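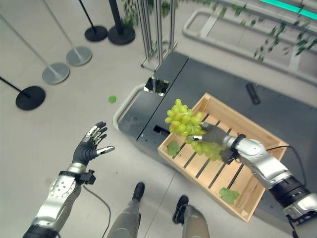 Abb. 4: Ferngesteuerte Demonstration. Die rechte Hand hält eine Traube am Stiel über der Holzkiste, die linke ist geöffnet.

4.2 Erhebung der Demonstrationen

Alle Demonstrationen wurden per Fernsteuerung aufgenommen. Die bedienende Person trägt zwei Datenhandschuhe und sieht das Bild der Kopfkamera in einer Brille, die Bilder der Handgelenkkameras werden am unteren Rand eingeblendet. Die Fingerstellungen werden mit der in Arkau beschriebenen Zuordnung auf die Roboterhand übertragen. Der Daumen wird dabei getrennt behandelt, da seine Grundstellung von der menschlichen stark abweicht und die Zuordnung sonst bei engen Griffen springt.

Die Aufgabe gliedert sich in Greifen am Stiel, Transport und Ablegen. Für das Greifen wurde der Stiel vorgegeben. In Vorversuchen mit einem Griff um die Beeren lösten sich einzelne Beeren, und die Kontaktkraft ließ sich über die Handschuhe nicht fein genug dosieren. Eine Demonstration gilt als gültig, wenn die Traube in der Kiste liegt und beide Hände wieder frei sind. 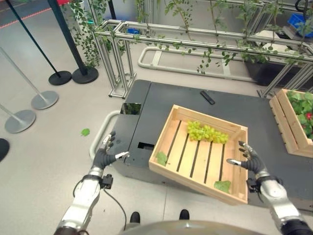
Für das Ausrichten der Kiste werden beide Arme benötigt. Die Hände nähern sich von links und rechts, und erst wenn beide anliegen, darf die Kiste bewegt werden. Diese Regel wurde nachträglich eingeführt. Bei einseitigem Kontakt verdrehte sich die Kiste auf der Unterlage, und die folgende Demonstration begann aus einer Lage, die in den übrigen Daten kaum vorkam.

Insgesamt liegen 547 gültige Demonstrationen vor, aufgenommen von Hermenegildo Espinoza und Muireann Kinsella. Eine Sitzung dauerte höchstens 60 Minuten. Längere Sitzungen führten zu ruckartigen Handbewegungen, die sich im Nachhinein nur schlecht herausfiltern ließen - eine Glättung verschob den Zeitpunkt des Greifens. 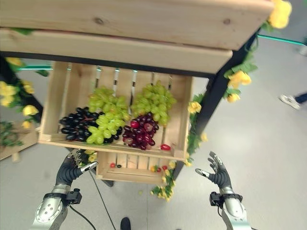
Grulow, im November

Nachtrag zur Auslage. Am Ständer ist der Arbeitsraum enger als auf der Plattform. Mehrere Trauben teilen sich eine Kiste und verdecken sich zum Teil gegenseitig, grüne und dunkle Sorten liegen nebeneinander. Die Zieltraube wurde deshalb vor jedem Versuch mündlich angesagt und im Protokoll vermerkt. Lose Beeren wurden nicht angefahren. Das Modell Skurkley wurde mit diesen Daten über 2000 Schritte nachtrainiert, alle übrigen Parameter entsprechen Abschnitt 4.1.
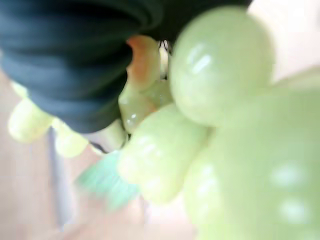
Zuletzt geändert: November, 16:40 Uhr

Die Handgelenkkamera liefert beim Kontakt überwiegend unscharfe Beeren, und der gerippte Finger nimmt einen großen Teil des Bildes ein. Wir haben die Ansicht dennoch beibehalten. Ohne sie schloss das nachtrainierte Modell die Hand in 6 Versuchen zu früh. Ein Beschnitt des Fingerbereichs wie bei Levchenko wurde geprüft und verworfen, weil damit auch die Kontaktlinie verloren geht.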